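Elsie Harawira bought her brick terrace in Pledlow five years ago, and she has been repointing it ever since. The builder who worked on it before her had used hard cement, and the soft old bricks were crumbling behind it.
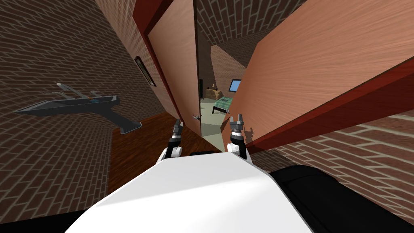 Lime mortar costs more and sets slowly. Harawira stops work when frost is forecast and starts again in April. She has spent almost 800 pounds on lime and sand, and the back wall is still to do.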